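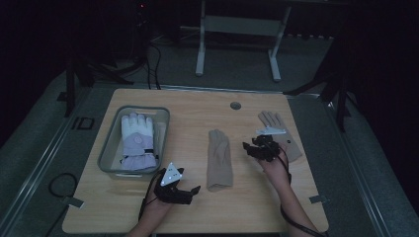
How to sort and put away winter gloves

Every household I know has a glove problem. Ours was a basket by the back door where everything went in April and came out again, in a clump, at the first frost. Half of them were singles, one was stiff with something sticky, and my daughter went off to school in one of mine and one of her brother's. So a few years ago I sat down at the table with a cup of tea and worked out a better way, and I've done it the same way ever since.

You'll need a clear table, a plastic bin you can see into, a soft brush and a damp cloth. The bin doesn't have to be fancy. I like one with see-through sides so I can tell at a glance whose gloves are in it, and a low one is easier to reach into than a deep one. Set aside 40 minutes if you have a family's worth.

Step 1. Empty every pocket first

Go through the coats, the backpacks, the car and the bottom of the hall closet before you start. I skipped this one year and was still finding mitts in February. My neighbour Eun-seong Jang goes through the ski bags too, and she has never once come back with nothing.

Step 2. Lay them flat

Put the gloves down on the bare table, fingers pointing away from you, and smooth them out with your palm. Thin fabric gloves like to fold their thumbs in, so ease those out and run a finger along the seams while you're there. It's much easier to spot a hole at the fingertip when the glove is lying flat than when it's balled up in your fist. Keep padded gloves apart from the thin ones — they dry differently and they store differently.

Step 3. Match the pairs

Start with the lightest colours, which show their differences best. Two beige gloves can look like a pair until you check the cuffs, so look for the same hem and the same button or snap on both. Make sure you have a left and a right! Singles get their own corner of the table, and I give them until the end of the season to find their partner.

Step 4. Clean and dry

Brush off the grit and wipe any marks with the damp cloth. Read the label before you put anything in the wash, especially if it's padded. Then let everything dry right through, with the cuffs held open. I leave mine overnight, and the thick ones get a second night if the fingertips still feel cool inside.

Step 5. Fill the bin

Padded gloves go in first, lying flat with the fingers all facing the same way. Do up any wrist straps so they don't catch on the others, and please don't squash them down, as the padding keeps its loft better with a bit of room. Thin gloves can go on top, one laid over the other, palms together. I used to roll them like socks until Raquel Salgado, who taught me to knit, pointed out what it was doing to the cuffs.

One bin per person works well for us. If you only have space for one, put the smallest gloves on top, because small hands will dig for them otherwise and you'll be back where you started.

Put the bin somewhere dry, at a height everyone can reach. Ours sits on the shelf over the boots, and the singles live in a paper bag beside it.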